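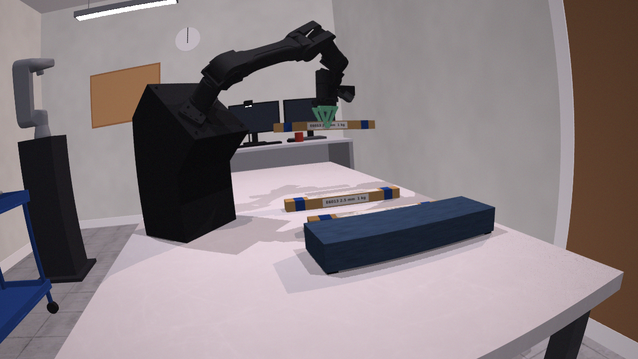 What order do I watch the Wurkeck films in before the new one, and which cut of Ra?

Posted by popcornbucket, 24 August 2019

Ok so going to the all-nighter at the Plullimholm next month with my brother in law and his lot. They're showing the new Wurkeck at midnight and everyone keeps saying you HAVE to be caught up or you won't follow it. I have seen exactly none of them. Well, bits of the first on telly years ago, the bit with the flooded station.

Things I need to know –

Do I go by release order or story order? There's a prequel in there somewhere and I've read arguments both ways, got fed up halfway down the page.

Is Ra part of it or not? Birkico has it in the same row as the others but the description doesn't mention Wurkeck at all. And there are 3 versions listed. Cinema, extended, and one that just says "restored". Don't want to sit through the long one if it's the same film with more desert.

Also is any of it ok for a 12 year old. My nephew's coming for the early part of the night, not the midnight one. He's fine with monsters, not fine with anything medical.

I've got evenings free but not many, so if one can be skipped please say which. No spoilers if poss!! Ta

lastrowleft

Release order. Always release order. The prequel was made for people who'd already seen the rest, and it gives away who is on the lighthouse in its first ten minutes. After that the second film has basically no mystery left in it. I watched them story order with my other half and she'd guessed the lot by the time the kettle boiled.

So – Wurkeck, then the sequel, then Ra, then the prequel, then you're ready.

Yes Ra counts. It was sold as its own thing when it came out, different studio name on the poster, and they only owned up to it afterwards. That's why the blurb is useless. Loads of people went in cold and had no idea until the end credits, there was a proper row about it at the time. Don't read anything about it, just put it on.

Versions. I've sat through all 3, god help me. Cinema cut is the one you want. It's the tightest and it's the one the new film follows on from, as far as you can tell from the trailer anyway. Extended has a long middle section in the camp which is nice if you like the characters allready but it stops the film dead.
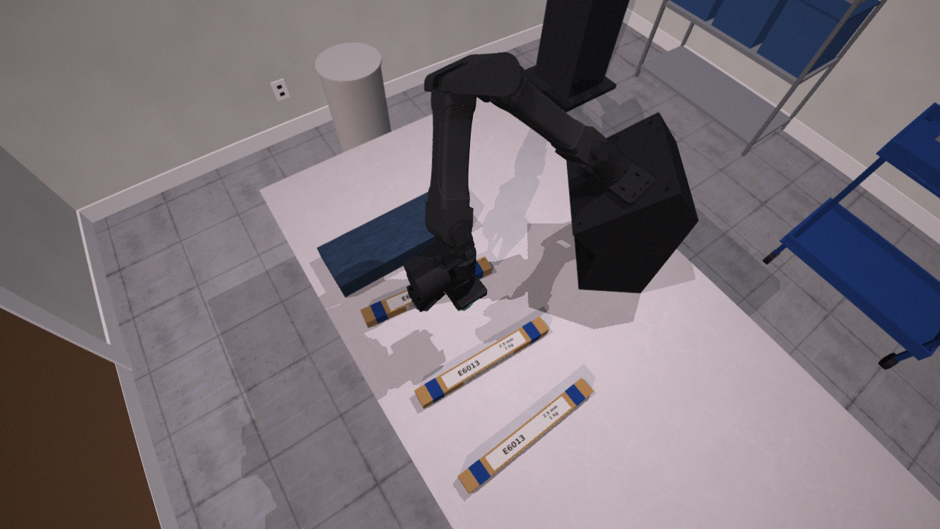 Restored is only the cinema cut cleaned up, same scenes, new sound mix. If your telly is decent pick that one. If you're watching on a laptop you won't hear the difference, and on mine the quiet talking was too quiet and the bangs had next door knocking on the wall.

Skip one? If you really must, the sequel. Read a summary of it. It's the weakest by miles and most of it is people arguing on a boat. But do watch the last bit, from when the boat gets to the harbour, the prequel makes no sense otherwise.

mildperil

Going to disagree on the skipping, the boat one is my favourite and I'll die on that hill. But agree on release order.

On your nephew. First Wurkeck is fine, it's loud and there are creatures but you see very little of them. Ra is the one I'd worry about. There's a scene in a ward, fairly early, needles and a tray of instruments and somebody waking up when they shouldn't. It isn't gory, it just goes on. My daughter was older than him and left the room. The prequel has one nasty bit in a dentist's chair, you can hear it coming so easy to send him off for crisps.

Check what the early part of the night is before you promise him anything. Last time the Plullimholm did one of these they swapped the running order on the day and put it on the door on a bit of paper. Ring them, the website's hopeless.

Bring a cushion as well. And a jumper, they have the air con going like a fridge.

wurkeckfan_north

dont bother with birkico they've cut the end scene off the first one. well they had in May, might be back now. It's after the credits, very short, sets up Ra. Got the disc box off a market stall for nearly nothing and its got everything on incl. the making of.

also there's a fan edit with all of it in story order, something like that, thread on the forum had 3000 replies last I looked and most of them were people falling out. avoid

enjoy the all nighter, jealous

popcornbucket

Brilliant thanks all. Release order, cinema cut, nephew gets the first one only. Will look for the disc. Undecided on the boat – depends how the evenings go.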